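Progress Report, Foley Civic Voices Grant
Submitted by Intan Lau, Program Lead, Bororia Forum
28 June 2023

The grant covers a series of public discussions on women's political participation in Vevuldale County, along with a printed guide to speaking at local government meetings. Work began in December.

We have held four of the planned discussions. Total attendance was 261. The topics were paid family leave, school board elections, childcare costs, and whether women's groups should endorse candidates. The last one drew the most disagreement. Several women who oppose endorsements told us they had not been asked to a meeting like this before, and two of them have agreed to be on the panel in the fall.

We changed the format after the first evening. Speakers had been given 16 minutes each, and that left too little time for the floor. Opening statements are now short and the moderator takes written questions as well as spoken ones.
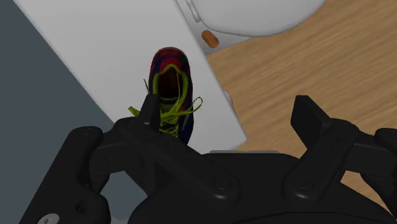 The guide is behind schedule. The text was finished in April, but our reviewers on the left and on the right objected to different parts of the chapter on public comment, and it was rewritten twice. Both sides have signed off on the current version. Dalari Print will produce 2000 copies, with delivery expected in August. The price has not changed from the quote in our application.

Spending is under budget on travel and over budget on room rental. The library in Vevuldale closed its large meeting room for repairs, so we paid for a hall for two of the evenings. We request permission to move the unused travel money to the rental line. No increase in the grant is needed.

Attendance by women under 30 remains low. We moved one discussion to a Saturday morning and offered childcare, and the numbers were much the same. For the fall we plan to hold one discussion at the community college and let the student government pick the topic.

The remaining discussions are set for September and October. A full expense sheet and the sign-in totals are attached.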